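片づけ本とか「持たない暮らし」の動画を半年ほど続けて見た人間として、疑っていることを順番に書いていく。長い。

まず「一年使わなかった物は捨てていい」というあの規則。出どころを探しても出てこない。どの本も前の本に書いてあったから書いている感じがする。一年という区切りに根拠があるなら教えてほしい。うちの土鍋は二年寝ていて、去年の11月に急に毎晩出番になった。

捨てていたら買い直していたはずで、その買い直しの代金は誰の本にも載っていない。

「100個捨てチャレンジ」もやった。やった上で言う。最初の20個は本当にごみだった。期限の切れた薬、何の鍵かわからない鍵、書けないペン。そこまでは文句がない。

問題はその後で、数を稼ぐために輪ゴムを一本ずつ数えはじめる。自分でもばかばかしいと思いながら数える。最後のほうは紙袋を一枚一個として計上した。あれで暮らしが変わったと書いている人は、たぶん最初の20個で変わっている。

ヤロスワフ・ノヴィツキ(Jarosław Nowicki)という人の『棚は嘘をつかない』という本を友人に勧められて読んだ。翻訳は読みやすい。ただ、読み終わって手元に残ったメモが「棚を減らせ」の一行だけだった。

減らした棚に入っていた物の行き先については、13章に「物は自然に居場所を見つける」とある。見つけない。うちでは床に居場所を見つけた。

同じ本に、持ち物が少ない人ほどよく眠れるという話も出てくる。調べ方が書いていない。よく眠れる人に片づける元気があるだけかもしれないのに、順番を逆にしてもそのまま成り立つ話を一章ぶん読まされた。

次、収納サービス。月額で箱を預かってくれるCallelというのを試した。箱を送ると倉庫で保管してくれて、アプリで中身が見られる。部屋は確かに広くなった。

でもこれは片づけなのか、という疑いが最後まで消えなかった。物は減っていない。家賃を払う先が二つになっただけだ。

しかも取り出すのに送料がかかるので、取り出さなくなる。取り出さないから「やっぱり要らなかった」と思えてくる。要らない物に毎月払っている。三か月で全部戻した。戻ってきた箱を開けたら普通に要る物が入っていて、冬用の毛布は預ける前に出しておくべきだった。

応対は丁寧だったし、箱もつぶれていなかった。サービスが悪いという話ではなくて、私の問題が倉庫に移動しただけという話。
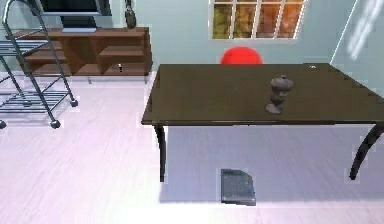
家具の話もする。何も置かない机が理想だとよく言われるけれど、机は物を置くための道具だと思っている。何も置かれていない机の持ち主は、別の部屋にもう一つ机を持っているのではないか。

VergaraのショールームとItusのショールームを同じ日に回った。どちらもダイニングテーブルの上に花瓶が一つ。醤油差しもティッシュの箱も郵便物もない。郵便は来ないのか。

Vergaraの店員さんに、ティッシュはどこに置く想定ですかと聞いたら、少し考えて「お好みで」と言われた。好みの問題だったのか。Itusでも同じことを聞いて、こちらは専用のケースを勧められた。税抜4000円。ティッシュの箱を隠すための箱に4000円。

買わなかったが、正直に書くと五分くらい迷った。ああいう店には判断を鈍らせる照明がついている。

テーブル自体は良かった。脚の形がきれいで、掃除機も通しやすそうだった。ただ、カタログに出てくる部屋にはコンセントのコードが一本もない。うちの食卓のまわりにはノートパソコンの充電器と、季節によってはホットプレートのコードがある。

コード収納の特集記事もあって、コードを束ねて箱に入れ、その箱を棚に置く。棚は減らせと言われたばかりなのだが。

次は「ときどき全部出して見直す」という方法。ニコラ・チェシラク(Nikola Cieślak)さんの講座をオンラインで受けた。押し入れの中身を全部床に出して、一つずつ手に取って決める。

午前9時に始めて、昼には床が見えなくなり、午後4時に集中力が切れた。残りは出したときと逆の順番で押し入れに戻した。何も変わっていない。腰だけ痛い。

講座の掲示板には成功した人の報告がたくさん並んでいる。失敗した人は報告しないので当然そうなる。私は失敗しましたと書き込んだら、励ましの返信が三件ついて、うち二件が上級講座の案内だった。

チェシラクさん本人は感じのいい人で、質問にもちゃんと答えてくれた。「一日で終わらなかったら、次は引き出し一つから」と言われて、それは最初に言ってほしかった。引き出し一つなら講座がなくてもできる。

反論もありそうなので先に書いておく。「やり方が悪い」「本気度が足りない」。そうかもしれない。でも、うまくいかなかった人が全員やり方のせいになる方法は、外れようがない。外れようがないものを信じるのは苦手だ。

家族の物の話を避けている本が多いのも気になる。著者はだいたい一人暮らしか、家族が全員協力的。うちには空き箱を集める人間がいる。しっかりした箱だから、という理由で取ってある箱が押し入れの上段を占めている。

本には「まず自分の物から始めれば、家族は背中を見て変わる」と書いてある。半年背中を見せた。私が空けた段に箱が入った。

フリマアプリで売ればいいという助言もよくもらう。Tristeroというアプリで試した。写真を撮って、説明を書いて、値下げ交渉に返事をして、梱包材を買って、コンビニに持っていく。

手数料と送料を引いた残りを見て、もう自分の時給は考えないことにした。そして梱包材が増えた。空き箱を集める人間が得意げに箱を出してきたのは、その時だけは助かった。本人には言っていない。

では何か残ったのか。あるにはある。鍵の置き場所を玄関に決めたら、朝に探さなくなった。これは効いた。本には載っていなくて、祖母が昔からやっていたことだ。

あと、届いた郵便をその場で開けて、要らない紙を玄関で捨てるようにした。食卓の紙の山は半分くらいになった。半分は残っている。残りは「あとで読む」で、たぶん読まない。

見た目の変化はほとんどない。遊びに来た友人も何も言わなかった。半年前と今の写真を並べても違いがわからないと思う。でも鍵は見つかる。

ノヴィツキの続編が出るらしい。題は『引き出しも嘘をつかない』。家具を一つずつやっていくつもりなのか。図書館で予約した。買うと棚が要る。

追記。土鍋は捨てるべきだという返信をもらった。今夜も使うので捨てません。

追記その2。ティッシュのケース、同じような形のものが近所の雑貨屋にもっと安くあった。まだ買っていない。箱のまま食卓に置いてある。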